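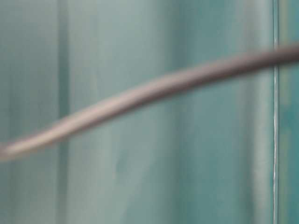

A cable in front of the green background, out of focus, from the camera comparison at Beltoment.

Nkechi Tijani spent most of February on one question: which camera should watch the cable cell. She works at Beltoment, where two arms feed cable into housings, and she had two cameras on loan, one from Usness and one from Prernik.

"The arms were the easy part," she says. "We settled on the gripper in a week. Then we spent the rest of the month on focus."

The Usness camera has a fixed lens. It was set for the far side of the cell, and a cable that came up close went soft along its whole length. The Prernik unit refocuses by itself, but it hunts when there is something shiny behind the part.

"With a sharp edge in the background it will sometimes lock onto that," Tijani says. "A blurred cable still has a light side and a dark side, and you can fit a curve to that. What you can't do is find the end of it."

She ran 200 grasps with each camera, using the same soft-finger gripper and the same controller. The fixed lens missed 9. The other one missed more, though she won't give the number until Quentin Tessier, who wrote the tracking code, has rerun the logs.

Tessier is less worried about blur than she is. "I care about delay," he says. "If the picture is late, the arm closes on where the cable was." He would like 2000 grasps before anyone signs an order.

Tijani doubts they will get the time. The loan units go back on Sunday, and the second arm still needs its wrist calibrated.

Asked which one she would buy today, she picks the fixed lens, mounted farther back. "I'd lose some detail – I can live with that. I want it to be wrong the same way every time."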